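2020-05-10

Finally got a full comparison out of the bowl-to-bowl transfer task, so I'm writing it down before I forget which config was which. Short version: the idle arm matters way more than I wanted it to.

Background for Brittany, who was out when we changed things. Nomilley is the policy we've been dragging along since the winter (head camera only, no wrist view, predicts a short chunk of joint targets for both arms at once). We'd been training it on demos where the left arm got parked wherever the person teleoperating happened to leave it. My hunch was that the policy had started treating the left arm's pose as a hint about what the right arm should be doing. I'd seen it twice in the old rollouts: nudge the parked arm a couple of inches by hand and the other one hesitates over its bowl like it lost its keys.

So the test was pretty simple. We had 2,000 demos in the transfer set. I ran them through the filter script and threw out the ones with dropped frames or a joint encoder glitch, which left 1,947. Then I trained 2 versions. Marty is the plain one, same data, same everything. Hosum is identical except that during training the idle arm's joint readings get scrambled, swapped in from some other random demo in the set. The images stay as they are. All I wanted was to break the link between "left arm reads like this" and "right arm goes there."

Each version got 80 rollouts on the real setup. Same bowls, same brown mat, same red fruit. I shuffled the order so I wouldn't be running all of Marty in the morning and all of Hosum when I was tired and grumpy, and I moved the idle arm to a fresh pose before every run from a list I'd printed ahead of time.

What I saw: with the idle arm parked close to a pose that's common in the demos, I can't tell the two apart. Both go down, close, lift, carry on. Move it somewhere less usual and Marty gets weird in a very particular way. It reaches the right bowl fine, hovers over the rim, and then just sits there making tiny corrections until the timeout. Hosum mostly doesn't do that! It still misses grasps, and when it misses it tends to close too high and pinch the top of the fruit so it rolls off to the side of the bowl, but it commits. I'll take a miss over a stall any day because at least a miss gives me something to debug.

I'm not putting success rates in here yet. I scored everything myself, live, and I knew which version was running for a good chunk of it (the terminal prints the checkpoint name in huge letters, my own fault). Brittany, could you rescore from the recordings? I'll rename the folders so you can't tell which is which. Count it as a stall if the gripper stays above the rim and never closes. If it closes on air, that's a miss. If you're torn, write "torn" and we'll look at those together.

Things that went wrong, for the record:

The Flustel logger ate the joint log for one batch when the disk filled up. The video is fine, so those can still be scored, but leave them out of any trajectory plots. I've cleared out the old May logs so we have room again.

The cable on the right arm keeps swinging down near the gripper. I didn't want to retape it halfway through and change how things look for half the runs, so I left it alone. It needs a proper clip before the next set. Whoever gets to it first, please write down the day you did it.

The mat creeps. I re-squared it against the table between runs, but I only started doing that after the first batch, so there's probably some drift in there.

One thing I keep chewing on is that scrambling the joint readings shouldn't help if the policy is reading the idle arm's pose off the image. The left gripper is right there in view next to its bowl. So either the network leaned on the joint numbers and mostly ignored the pixels, or there's something else going on that I don't understand yet. Easy check: leave the joint readings alone and mask the left side of the image instead, then see if the stalls come back. I've got that config written but haven't launched it. Training slot is free tonight, so I'll kick it off before I leave and look at the loss curves over coffee.

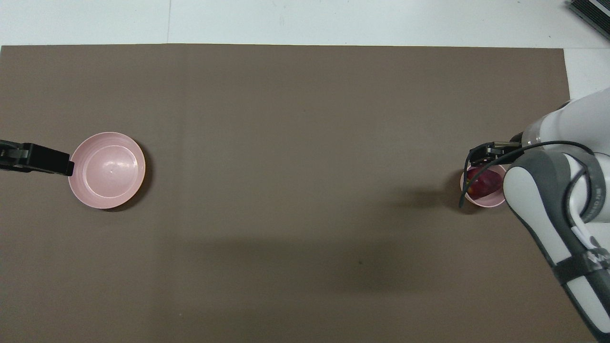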